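Hosteck Building Services Newsletter
Technical Notes: Floor Coverings Over Heated Floors
8/4/23

Several tenants in the Gritton and Hanrahan buildings have asked which rugs and mats can be used over the low-temperature floor heating installed during the last refit. The lease addendum says only that coverings must be "suitable," and the word has been read in different ways. This item sets out what the heating system can tolerate and how to check a covering before it goes down.

The system in both buildings circulates warm water through plastic pipe set in a screed. The screed stores heat and releases it slowly through the finished floor. Output at any point depends on the difference between the water temperature and the room temperature, and on the total thermal resistance of everything between the pipe and the air. A covering adds resistance. The water temperature is fixed centrally for each riser, so an added layer lowers the output of the floor beneath it and raises the temperature at the underside of the layer.

Thermal resistance is usually printed on the technical sheet for carpet and underlay, either as an R-value or as a tog rating. American sheets give R in units of square feet, degrees Fahrenheit and hours per Btu. European sheets use metric units, and the two sets of figures cannot be added together. One American R unit equals 0.176 in metric terms, and one tog equals 0.1 metric. If the carpet and the underlay come from different suppliers, convert both before adding. The carpet and the underlay count as one covering.

Thickness is a poor guide when no sheet is available. A dense flat-woven cotton mat has a low resistance for its thickness because it holds little air. A deep wool pile of the same weight holds a great deal of air and has a higher resistance. Felt underlays vary widely. Foam-backed mats generally have the highest resistance of the common types, and the foam can harden and crumble after a few seasons of warm use. Rubber backing conducts better than foam but may stain vinyl floors, and the stain cannot be cleaned off.
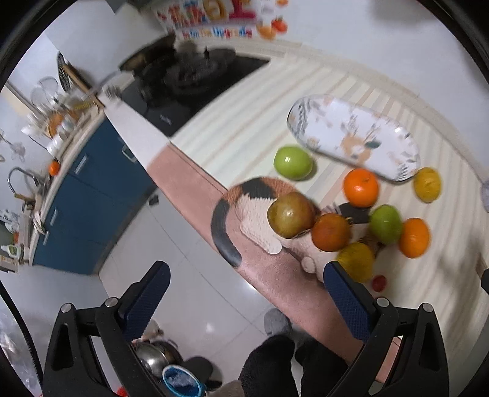

Fruit on a striped floor mat.

Area matters as much as resistance. A single mat in the middle of a living room has little effect on the room temperature, because the uncovered floor carries most of the load. Wall-to-wall coverings have no uncovered floor to fall back on. The design calculation for the Gritton apartments assumed that a third of each living room would be covered by furniture and rugs together. Furniture with a solid plinth counts as covered floor. Furniture on legs does not, provided air can pass freely beneath it.

The zone valves should be considered as well. Each apartment has 3 zones: living room, bedrooms, and bath. The floor probe for the living room zone sits in a sleeve in the screed, near the inside wall and level with the thermostat. A thick covering over the probe traps heat there, and the controller closes the valve before the rest of the room is warm. This fault accounts for most of the "room never gets warm" reports received from Hanrahan since May. Leave the strip of floor below the thermostat clear.

Timber floors are more sensitive than tile. The board maker sets a limit on surface temperature, and the controller is programmed to stay under it, but the limit applies to a bare surface. Under a thick rug the board can run warmer than the probe reports. The usual signs are narrow gaps between boards in the covered area, a slight cupping at the edge of the rug, and a change of color in the finish. Gaps that appear in the heating season and close again in summer are normal. Gaps that stay open should be reported.

Mats laid on smooth floors tend to creep, and many tenants use an open-mesh grip to hold them. Mesh grips add almost nothing to the resistance and are acceptable on tile. On oiled timber, use a grip marked free of plasticizer. Adhesive tape must not be used on any heated floor. The adhesive softens with heat and migrates into the joints.

Procedure for checking a covering already in place:

Set the living room zone to its normal daytime temperature and leave it for 2 days. Do not move the covering during this time. Read the surface temperature of the bare floor with a contact thermometer, away from windows and outside walls. Lift one corner of the covering and read the floor beneath it at once, before it cools. Write down both readings along with the room temperature. Submit them through the Hosteck service desk with the apartment number and the type of floor finish. Infrared thermometers may be used on timber and matte tile but read low on polished surfaces.

Readings were taken this spring in the Lirunia show apartment, which has the same pipe spacing as Gritton. The flat-woven mats tested there made little difference to the floor beneath them. The shag rug with felt underlay did, and it has been taken out of the approved list. The revised list is available from the service desk and replaces the one in the move-in folder.

Start-up for the coming season will follow the same sequence as last year. The flow temperature will be raised in daily steps, with the north risers first. Over 200 apartments are on the two loops, and balancing takes time. Rooms may feel uneven until the sequence is complete. Please do not adjust the flow meters on the manifold, as one change alters the flow to the neighboring zones.

Questions about coverings not on the list should go to the service desk, extension 258, with the technical sheet attached where there is one.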